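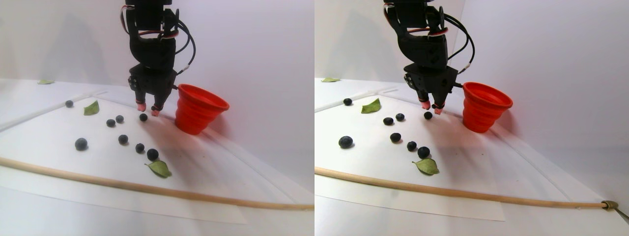
Blog > Home Life > The Cupboard Inspection

Kitchen and hall safety check, May
Carried out by me, Sunita Pandey. Witnessed by Brijesh Srivastava, from the sofa.

My aunt at Pleltport sent me her old landlady's inspection form, the sort with boxes, and said it might do me good. I have filled it in. Marks are Pass, Fail or See Comment. There was no box for Dread, so I wrote it in the margin.

1. Smoke alarm, hall
Pass. Pressed the button, went deaf, cat left by the window. Brijesh says he had "been meaning to do that". He has been meaning to do that since we moved in.

2. Smoke alarm, kitchen
Fail. It was in the drawer with the takeaway menus. It went in there after the business with the naan and was going to come out again the same evening. It is now back on the ceiling and has gone off once already, for toast.

3. Trailing leads
See comment. One lead runs behind the bookcase, under the rug, and comes out by the kettle attached to nothing. I unplugged the other end and waited for a shout from somewhere in the house. None came. Lead coiled up and put in the box of leads, where it will be happy.

4. Stairs clear of items
Fail. Things on the stairs waiting to go up: one pillowcase, a library book, the good scissors. Things on the stairs waiting to go down: I stopped looking. Cleared all of it by ten in the morning and by noon there was a shoe.
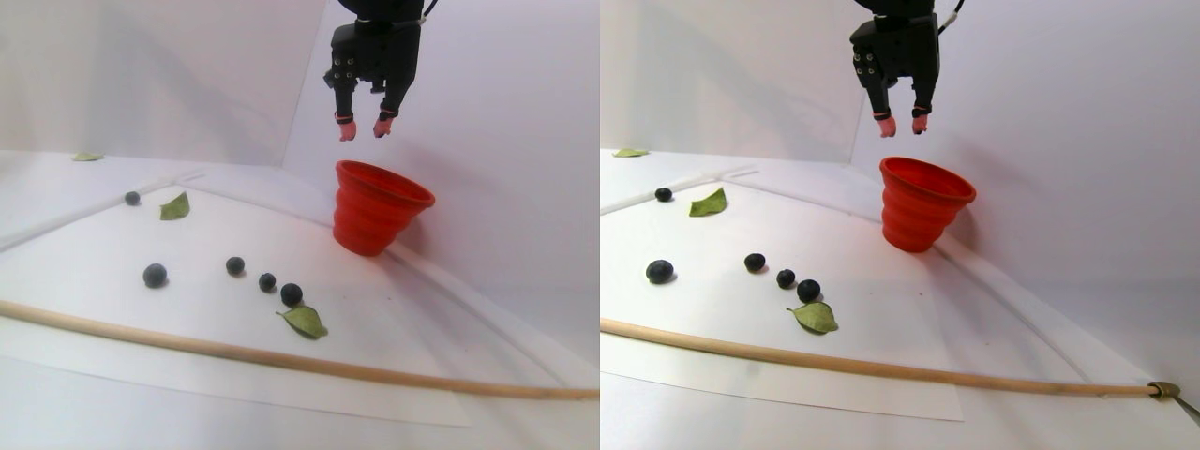
5. Cleaning products out of reach
Pass, if you count out of my reach too. The Brirau oven cleaner is on top of the wall cupboard, where Brijesh put it, and where only Brijesh can get at it. I see no reason to change this, and I have told him so.

6. Food cupboard, dates
Fail, fail and fail again. Oldest item is a tin of chestnuts that came with us from the flat. There were also 3 jars of cumin, all open, because each time I can't find the cumin I buy some cumin. Custard powder looked fine but had set. I have kept the tin because it's a nice tin.

7. Fire blanket
See comment. We own one. I remember buying it and I remember Mrs Jaiswal next door saying how sensible. I put it somewhere I would be able to lay my hands on it in an emergency. Two hours of looking and I can report it isn't in any of the places where a fire would be. Still missing as I write.

8. Step stool
Fail. It wobbles. It has always wobbled, and we all just lean a bit to the left. Brijesh has folded up a beer mat and says it is mended.
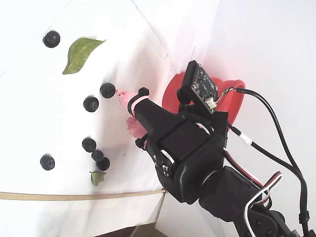
9. Medicine box
See comment. Plasters, yes, but only the tiny round ones that fit no wound known to man. One cough mixture with a label from a chemist that is now a nail bar. Finger bandage, used, put back. I have asked who does this and am waiting for an answer.

10. Windows open and close
Pass, apart from the back bedroom, which does one or the other depending on the weather. Key found on the sill under a dead moth. Moth removed.

11. Torch
Pass! Working torch, in its proper place, with batteries in. I was so surprised I took it out and showed people.

Action list
– Find fire blanket, or give up and buy another, at which point we'll have two.
– New stool.
– Proper plasters.
– Ask Ditine about the bedroom window when they come for the gutter. 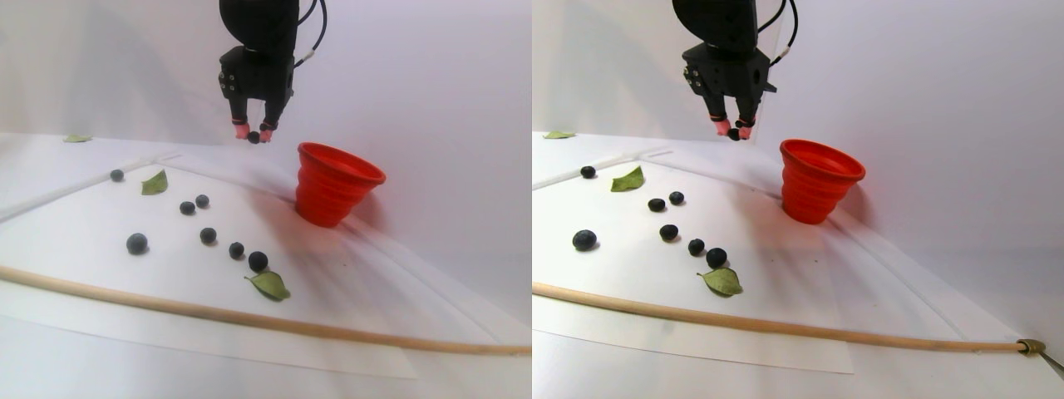
Blueberry, cup and leaves.

Next check is down for the autumn. Brijesh has asked whether he can be out.

Filed under: house, lost things, Brijesh
14 comments | 6 shares

Contact | Copyright Sunita Pandey | Back to top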